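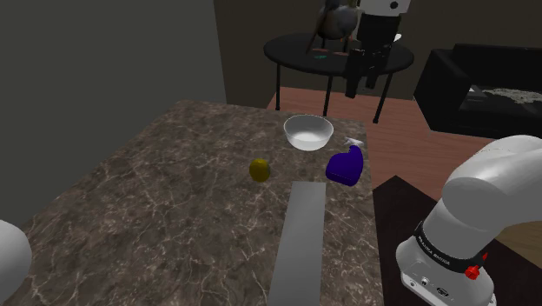
Üben, bevor der echte Arm kommt
Mindanberg im Test: Greifen lernen am Bildschirm, mit Schüssel, Frucht und Sprühflasche

Erst mal die Arbeitsplatte. Braun, geädert, sieht nach Stein aus. Eine weiße Schüssel, leer. Eine kleine gelbe Frucht, wir sagen jetzt mal Zitrone. Daneben die violettblaue Sprühflasche mit weißem Kopf. Und der weiße Arm, Franka Emika steht offenbar auf dem schwarzen Band, Greifer hängt hinter der Platte und hält noch nichts. Alles gerechnet, kein Gramm davon gibt es wirklich.

Das ist die Küchenaufgabe aus Mindanberg, dem Simulationspaket von Bament. Im Juni kam die neue Fassung, wir hatten sie drei Wochen auf dem Redaktionsrechner. Gedacht für Werkstätten, Hochschulen, kleine Betriebe, die einen Arm anschaffen wollen und noch nicht wissen, wer ihn programmieren soll. Oder die einen haben und ihn nicht dauernd gegen die Tischkante fahren möchten.

Einrichtung
Herunterladen, Lizenzschlüssel eintippen, warten. Lange warten. 104 Szenen sind im Grundpaket, und der Installer holt sie alle, ob man will oder nicht. Abwählen geht erst hinterher. Wer auf dem Land sitzt, startet das besser abends. Beim ersten Start dann Fehlermeldung wegen eines alten Grafiktreibers, immerhin auf Deutsch und verständlich. Treiber neu, läuft.

Die Oberfläche ist aufgeräumt. Links die Szenenliste, rechts die Aufgabe als Satz, unten die Zeitleiste. Den Satz darf man ändern. "Frucht in die Schüssel", "Flasche nach links", solche Sachen. Versteht das Programm erstaunlich oft, solange man sich kurz fasst. Bei Nebensätzen wird es unsicher und fragt nach. Zweimal hat es gar nicht gefragt und einfach irgendwas gemacht.

Am Greifer
Gesteuert wird mit Maus, Gamepad oder Skript. Maus ist eine Qual, gleich vergessen. Mit dem Gamepad klappt es nach einer Stunde ganz ordentlich, die Frucht ist trotzdem gemein: klein, rund, rollt beim kleinsten Schubser davon. In unseren ersten 20 Versuchen landete sie nur 3 mal in der Schüssel. Später besser, viel besser sogar, aber da hatten wir auch schon die Empfindlichkeit runtergedreht. Das Menü dafür steckt unter "Anzeige". Warum auch immer.

Die Flasche ist leichter zu fassen und schwerer abzustellen. Unten breit, oben schmal, und wer zu weit oben zupackt, kippt sie beim Absetzen um. Genau so etwas will man ja üben. Die Reibung wirkt glaubwürdig, bei der Schüssel weniger. Die rutschte bei uns wie auf Eis, wenn ein Finger den dünnen Rand streifte. Bament hat dafür einen Schieberegler eingebaut, Werkseinstellung ist zu niedrig. Hochziehen, dann passt's.

Und drumherum?
Viel Mühe steckt im Hintergrund. Schwarzes Sofa mit zerknautschtem Tuch, runder schwarzer Tisch, darauf eine Vogelfigur, rötlichbrauner Holzboden. Braucht man zum Greifen alles nicht. Für Leute, die eine Bilderkennung anlernen, ist es aber der eigentliche Kaufgrund: Wohnungen sind nun mal voll, und ein Programm, das nur leere Labortische kennt, scheitert am ersten Wohnzimmer. Möbel, Wandfarbe und Licht lassen sich per Knopfdruck durchwürfeln. Manchmal kommt dabei Unsinn heraus, einmal stand bei uns eine Stehlampe in der Spüle.

Der Arm selbst bleibt beim Würfeln, wo er ist. Wer ihn versetzen will, muss in die Konfigurationsdatei. Dort ist alles sauber komentiert, allerdings nur auf Englisch.

Die Konkurrenz
Trindade kann mehr Armmodelle und rechnet schneller, verlangt aber solide Programmierkenntnisse ab der ersten Minute. Grellano läuft komplett im Browser, nett für den Unterricht, die Physik ist dafür grob, Früchte verhalten sich da wie Bauklötze. Mindanberg liegt dazwischen. Für Einsteiger mit etwas Geduld im Moment unsere erste Wahl.

Ärgerlich: Das Handbuch hinkt der Software hinterher, mindestens zwei Menüs heißen inzwischen anders. Der Support antwortete per Mail am nächsten Morgen, freundlich, mit einem Link auf eben dieses Handbuch. Und der Export der Aufzeichnungen, für viele der wichtigste Punkt, ist in der kleinen Lizenz gesperrt. Das steht auf der Bestellseite, aber man muss schon danach suchen.

Kurz notiert
Anbieter: Bament
Produkt: Mindanberg, Grundpaket mit 104 Szenen
Steuerung: Gamepad, Maus, Skript
Gut: glaubhaftes Greifen, volle Räume, einfache Aufgabensätze
Weniger gut: riesiger Download, veraltetes Handbuch, Export nur in der großen Lizenz
Testversion: ja, mit 2 Szenen, die Küche ist dabei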